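The House Rules: What I Learned From a Week of Wiping Down Books

I did not expect the most useful robotics document I read this year to be two pages long and stuck to the side of a fridge. But there it was at Notby, the small studio that records household chores for robot training, right under the takeout menus. They call it the house rules, and everybody who straps on the gear reads it before they touch a thing.

I've spent five years writing about automation, mostly from a desk, so I asked if I could come along for a few days and see how rules like these work once real hands get involved. They said sure (and then they made me read the fridge).

Rule one is about the start. Hands where the cameras can find them, markers facing up, sleeves pushed out of the way. You'd think that one would be easy! I got it wrong all Thursday morning, mostly the sleeves.
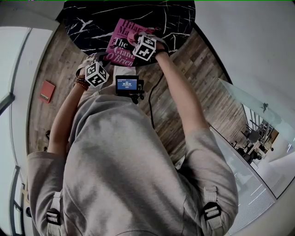

So why write rules for something as ordinary as tidying a table? The people who use the recordings never meet the people who make them, so the written rules are the only way they can know how each chore was supposed to be done.

The rules came out of a bad batch, I was told. Notby had sent 800 clips to a customer called Hudatow, and 38 came back with a polite note. In some, a hand had wandered out of view at the worst moment. In others the person had done the chore perfectly well but started before the recording did, so the first grab was missing. Nothing dramatic, and all of it fixable with a sheet of paper.

What I like is how plain the sheet is. Pick one thing up at a time. If you drop something, keep going and pick it up like you would at home. Don't perform. That last one is my favorite, and it's much harder than it sounds, because the minute you know you're being recorded you start handling a paperback like it belongs in a museum.

There's a section on the hand-held grippers too, with its own little set of manners. Squeeze slowly, let go fully, and don't help out with a finger if the cloth slips. I wanted to help out with a finger constantly. 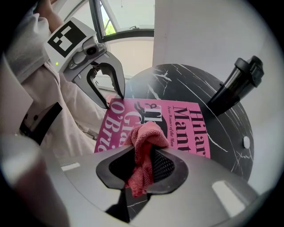 The gripper rules also say to agree on who moves first if two tools are working over the same spot. We settled on calling it out loud, "mine" and "yours," like outfielders. It felt silly for the first ten minutes and then I missed it when we stopped.

Not everyone writes it down this way. Granström, a bigger outfit I visited in November, has a thick binder with a chapter for lighting alone, and I'm sure it's very good, but I watched people there flip through it looking for an answer and then just ask whoever was standing closest. Elent's guide sits somewhere in the middle and comes with a quiz, which I passed on the second try, thank you very much. 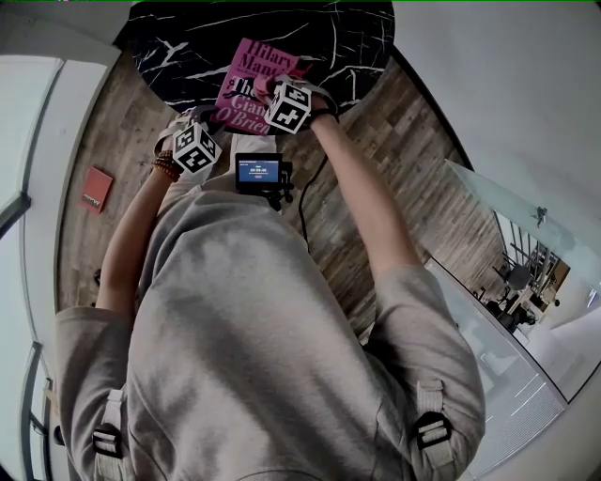 If you're putting together something similar, I'd borrow Notby's habit of putting a pen next to the rules. Anyone can scribble in the margin, and up to five scribbles get typed into the next version. While I was there, somebody had written "say what counts as finished" next to the wiping rule, and underlined it hard. Fair point. I'd been wiping one book cover for ages, waiting for a feeling.

The new version was due to go up the week after I left. I've asked them to send me a copy.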